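4.2 How residents read the buffer rule

Before we get to the submissions themselves, it helps to say a little more about what people in the Ekley catchment were being asked to comment on. The draft overlay proposed a buffer of 600 metres on either side of the upper creek, inside which new quarrying and most kinds of clearing would need a separate approval from the regional authority, on top of the ordinary council permit.
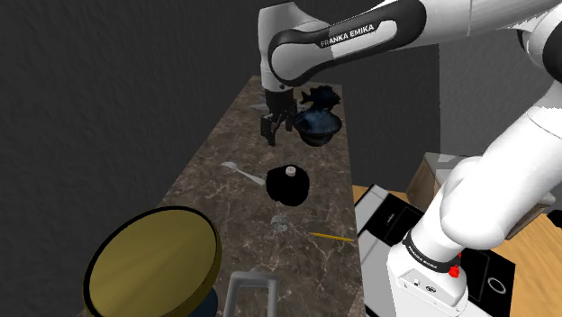
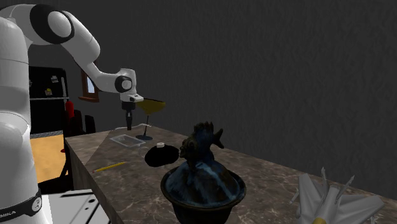 Figure 3. A white robot arm and a brown countertop, two rendered views.

The council received 438 written submissions during the exhibition period, and we are very grateful to the planning staff at Wolmont, who let us read every one of them at a spare desk over the better part of a winter. Many were short. A fair number were form letters with a line or two added by hand at the bottom, and we came to look forward to those added lines, which often told us more about a family's worries than the printed paragraphs above them did.

What struck us first was how differently people measured the buffer. The draft wording said "from the creek", and some landholders took this to mean the middle of the channel, others the top of the bank, and others again the edge of the flood-prone ground, which on the flatter blocks near Stoica can sit a long way back from the water. A grazier could quite reasonably believe that her sheds were well clear of the line while her neighbour, reading the same sentence, believed that his were inside it. Neither had been told otherwise, and the exhibited map was drawn at a scale that made it very hard to check.

We also found that opposition to the overlay was a good deal softer than the local meetings had suggested. Plenty of writers who ticked "object" went on to say they would be glad to see the gullies fenced and replanted, so long as existing firebreaks could be kept in order without a fresh application each September. Our coding scheme, first drafted by Soledad Benavides and revised after a trial round, therefore records the stated position and the reasons separately. It has five categories of reason, and a submission could be given up to three of them.

The quarry operator, Stikodo, lodged a much longer document with its own vegetation survey attached. We have left it out of the tallies and treat it by itself in Section 4.4 – partly for its length, and partly because it argues about which authority should grant the clearance and hardly touches on the width of the buffer at all. Several residents made a similar point in plainer words, asking who they were meant to ring when the council and the regional office gave them different answers.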